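**1/** Então, mudei de celular. Depois de anos no mesmo sistema, comprei um Restrepo usado, com 2 anos de vida, e vou contar nesta thread como foi passar TUDO pro outro lado. Spoiler: as fotos foram fáceis, as conversas nem tanto.
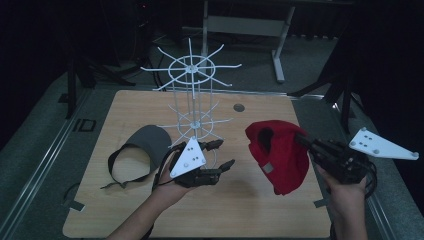 **2/** Primeiro passo foi o app de migração, o Lernunel. Você instala nos dois aparelhos, aponta um código pro outro e ele pergunta o que quer levar. Marquei tudo, claro (quem é que marca só metade?), e fui fazer café.

**3/** Voltei e estava em 6%. Tomei o café, lavei a xícara, respondi e-mail do trabalho pelo computador. Ainda 6%. Aí fui ler a ajuda do app e lá estava, numa letrinha miúda: a tela dos dois precisa ficar acesa. Os dois! O antigo tinha apagado em trinta segundos.

**4/** Recomecei com brilho no mínimo e bloqueio automático desligado. Dessa vez andou bonito. As fotos passaram inteiras, com data e local, e os álbuns vieram com o nome certo. Fiquei até emocionada, porque da outra vez que troquei de aparelho perdi as fotos da formatura da minha irmã.

**5/** Contatos: vieram, mas duplicados. E alguns triplicados, tipo a Bindu Rodrigues, que agora existe como Bindu, Bindu R. e Bindu Trabalho Novo (ela já saiu desse trabalho faz tempo, desculpa, Bindu). O botão de mesclar resolve quase tudo, fica dentro de Contatos > Organizar. Os que têm número antigo tem que arrumar na mão.

**6/** Agora a parte chata: mensagens. O app de conversas que eu uso com a família guarda o backup na nuvem do sistema antigo, e o sistema novo não lê essa nuvem. O caminho é por cabo, com o celular novo zerado. ZERADO. Eu já tinha configurado o meu inteiro, com papel de parede e tudo.

**7/** Respirei, apaguei tudo, comecei de novo. Com cabo foi bem mais rápido do que pelo wifi, e eu devia ter feito assim desde o início. Vieram 1.020 áudios, a maioria da minha tia. Nenhum com menos de um minuto, eu acho.

**8/** O Callum Lamont me perguntou dos apps do banco. Nenhum migra com senha, tem que cadastrar o aparelho de novo em cada um. Um deles pediu selfie e libera transferência maior só depois de até 20 horas. Então não troca de celular em véspera de pagar aluguel, tá?

**9/** Códigos de verificação em duas etapas: ANTES de apagar o aparelho antigo, exporta! O autenticador que eu uso gera um QR e o outro lê. Eu fiz isso por sorte, porque a Sumathi Shenoy tinha me mandado um recado em maiúsculas na noite anterior. Te devo um bolo, Sumathi.

**10/** Relógio: não conversa com o sistema novo. Mostra as horas e olhe lá. Nem passos, nem notificação. Tô vendo se vendo ou se deixo de relógio normal mesmo, já que a pulseira é bonita.

**11/** Fone Gandwood, esse funcionou de primeira. Só perdi o atalho de tocar duas vezes pra pular música. Dá pra reconfigurar no app deles, mas o app quer a minha localização e eu ainda tô de mal com ele por causa disso.

**12/** O que eu já gosto mais: o botão voltar em qualquer tela, o teclado (acerta meus palavrões!) e poder deixar os ícones onde eu quero. O que me dá saudade: mandar arquivo pro notebook num toque. Hoje mando e-mail pra mim mesma feito gente de antigamente.

**13/** Me perguntaram nos comentários se a bateria aguenta. Chego no fim do dia com carga, usando mapa e música. Pra um aparelho de segunda mão, achei ótimo. Em março eu volto nessa thread e digo se continua assim.

**14/** Se alguém souber um jeito de passar as notas com as listinhas de marcar, me fala? As minhas chegaram como texto corrido e a lista do mercado virou um parágrafo só, "arroz alho detergente limão", sem uma vírgula.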